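Conseils pratiques – Entretien du logement

Débarrasser et nettoyer la table : ce que l'on peut confier à une machine, ce qu'il convient de faire soi-même

Mise à jour : mardi 24 novembre 2020

Le service Conseils de Brasdale reçoit régulièrement des questions sur l'automatisation des tâches domestiques. La présente fiche se limite à la table de repas. Elle rappelle la méthode manuelle et précise, pour chaque étape, l'état des possibilités techniques.

1. Dégager les abords

Écarter les chaises avant de commencer, en les soulevant par l'assise. Les dossiers à barreaux supportent mal d'être tirés de biais, les assemblages prenant du jeu avec le temps. Les portes donnant sur la pièce seront ouvertes complètement ou fermées.

Cette préparation vaut également pour une machine. Un robot à deux bras occupe une place considérable au bord d'une table et doit pouvoir déployer chacun d'eux sans rencontrer ni mur ni dossier. Une bonne part des essais se déroule aujourd'hui en simulation, dans des logements modélisés avec leur mobilier courant.

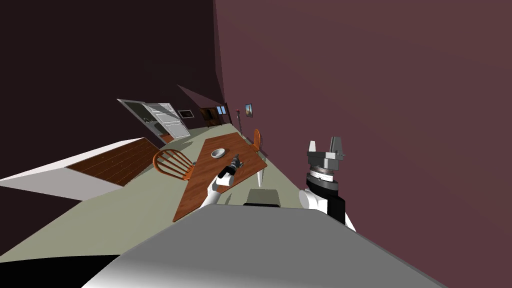

Essai en simulation : pince gauche posée sur la table, près du bol.

2. Retirer la vaisselle

Commencer par les couverts, puis les bols et les assiettes, enfin les verres. Un bol se saisit par les flancs, à deux mains s'il est plein. Les restes sont vidés avant le transport vers l'évier.

Pour une pince à deux doigts, l'ordre des difficultés n'est pas celui que l'on attendrait. Le bol offre un bord franc et une certaine hauteur. La cuillère posée à plat présente en revanche très peu de prise, et les doigts doivent descendre presque au contact du plateau.

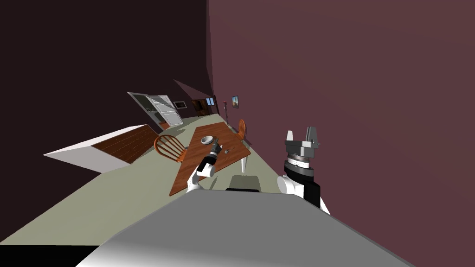
Gyula Hajdu, responsable des essais chez Pintér, recommande aux ménages qui souhaiteraient s'équiper un jour de conserver des habitudes de rangement constantes : mêmes emplacements, peu d'objets empilés, pas de couverts glissés sous le rebord des assiettes. Son équipe a consigné 105 essais de débarrassage entre février et l'été. Dans 28 d'entre eux, une intervention humaine a été nécessaire, le plus souvent pour un couvert. Ces résultats ne concernent que la simulation et ne préjugent pas du comportement d'un appareil dans une cuisine habitée.

3. Essuyer le plateau

Sur un bois huilé ou verni, employer un chiffon doux, bien essoré, et travailler dans le sens du fil. Diluer 5 ml de savon neutre dans un litre d'eau tiède. Sécher aussitôt. Les poudres à récurer et les éponges abrasives sont à proscrire. Une tache grasse récente se traite à la terre de Sommières – laisser agir une nuit, puis brosser légèrement.

Le service ne conseille pas de déléguer cette étape. La pression à exercer varie selon la tache et la finition, et une rayure dans un vernis se rattrape difficilement.

4. Ce qui est envisageable dès à présent

Le sol autour de la table peut être confié à un aspirateur autonome, à condition de ramasser au préalable les miettes humides et les serviettes tombées. Le lave-vaisselle demeure l'appareil le plus utile, mais son chargement reste manuel.

Pour les bras articulés, la prudence s'impose. Les membres disposant d'un budget de 900 euros trouveront un meilleur usage de cette somme dans un lave-vaisselle silencieux ou dans la remise en état d'un plateau abîmé.

Fiches associées : Entretenir un plan de travail en bois – Resserrer un barreau de chaise – Détartrer l'évier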